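Iken Newsletter
Jun 9, 2024

The Big White Board Has Arrived

If you've been up to the bench room lately you will have seen it already, because it takes up most of the table! The new work surface is in, and I have been finding excuses to use it ever since. For anyone who remembers the old setup (a bare wooden top, a cutting mat curling at both ends, and a towel for anything that might scratch), this is a huge step up. It's matte, it's pale, it's flat, and small things stop disappearing on it.

I lost a black screw on the old tabletop in December and spent most of an evening on my knees with a flashlight. On the new board I dropped the same kind of screw and saw it right away. I was so pleased I did it again on purpose.

We went back and forth for months over what to buy. Siwan Nicholas wanted something dark, on the grounds that white shows every mark, and she's right, it does. But most of what we handle up there is black: black brackets, black cable, black housings. Put any of that on a dark surface under the ceiling light and you are working by feel. We tried a sample from Plullum that was very glossy and handsome and threw the light straight back in our eyes. The matte finish won easily after that, and Siwan has been gracious about it (mostly).

It sits right on top of the wooden table, so we didn't have to get rid of anything or bolt anything down. You can still see a strip of the wood along the back, and I've grown fond of that strip. The surface has thin seams in it, very faint, and I've started using them to line things up when I want to set a sheet of paper down square.

The paper, by the way, has become a habit. One plain sheet goes flat on the board near the front edge, close enough to reach without stretching. Some people sketch on it and some write down the order things came apart in. I've mostly been using it as a spot to aim for when I'm putting small pieces down. 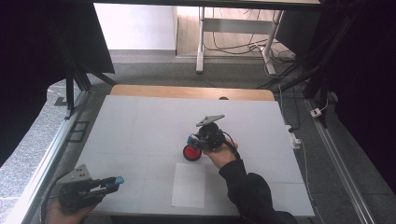 How to Treat It Nicely

We would like this board to look good for a long time, and it really doesn't need much.

Wipe it with a damp cloth when you finish. The cloths are in the top drawer, and the bottle of Cilard is next to them. A small squirt is plenty. If you use a lot it leaves a haze and you'll be buffing for ten minutes.

Lift things, please, don't slide them. 

Keep cables up off the work if you can. 

No hot soldering irons on the board, not even in a stand. The side shelf is for that.

Pencil comes off. Ballpoint comes off if you catch it the same day. Permanent marker, we don't know yet and would love not to find out.

Coffee stays on the windowsill. I'm the worst offender here and I have moved my mug, so you can too!

Booking the Bench

Up to 8 people can be signed in to the room at once, but the board itself is comfortable for 2 working side by side, or one person with a lot of parts. The sign-up sheet is on the back of the door. Slots are three hours long, and if you finish early just cross your name off so the next person can get going. The door code is still 731.

A big thank you to the folks at Đặng, who cut the board to size for us and carried it up the stairs themselves, turning it sideways at the landing with barely an inch to spare. I would not have wanted to be on the bottom end of that.

If you have ideas for the wall behind the table, write them on the pad by the sink. So far we have one vote for pegboard and one for shelves, and both of those are mine. A good lamp on an arm would be lovely too, if anyone has one sitting in a closet at home. Come up and try the board before you decide, it really does change how you use the room.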